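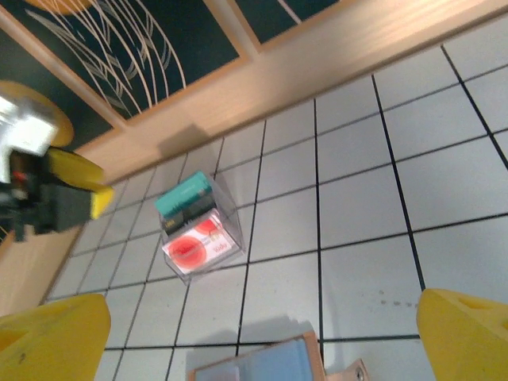 Fig. 1. Clear box with packets in it on the tiled bench, yellow gripper fingers on either side.

Who packs the box now? Placement report, second year
Darmawan Tarigan

I spent my placement at Priltach, a small packing firm that makes up mixed gift boxes for other shops (their biggest customer is Vilora). I picked it because they'd just put in two robot arms from Arkton and I wanted to see what the people on the benches made of them. I thought I'd be writing about wires and software, and I ended up mostly writing about tea breaks and sore wrists!

Before the arms came, every box was filled by hand. A packer stood at a bench with trays of small packets, dropped them in, checked the order sheet and slid the box along. On a normal day the room did 1,000 boxes, and in October, when the Christmas orders start, they were asked for 2,000. People told me they used to dream about packets.

Now the arms do the plain orders and there are still 8 people in the room, same as before. Their day has changed a lot though. Two of them look after the arms – they fill the trays, start the run and step in when something gets dropped or goes in sideways. The rest do the awkward orders, the ones with ribbon or a handwritten card, which the arms can't manage.

I asked everybody the same questions over lunch. Most were glad to be rid of the repeated reaching, and one packer said she could knit again in the evenings. The grumbles surprised me more. The arms are noisy in a whiny sort of way, so there's less chatting, and you can't swap places with your mate for ten minutes when you're bored. One man who'd been the fastest on the benches said he felt a bit flat, as being quick doesn't count for much when you're minding a machine. I hadn't thought of that at all before I went.

Training was the weak spot, I think. The two minders got one morning with a fitter from Hafþórsson, plus a folder, and after that they learned by ringing him up. They've since written their own notes in biro and taped them to the cupboard door, and those are much better than the folder (I've copied them into Appendix B with permission).

On my last full day I kept a tally and the room finished 1,060 boxes, arms and people together. That's only a bit over the old normal day, which the manager was quite open about. She's hoping for more once the minders have had proper training, and she'd like all the packers to take turns at it. I'd have liked to come back in October to see how the busy weeks go, but my placement was over by then. My interview questions are in Appendix A.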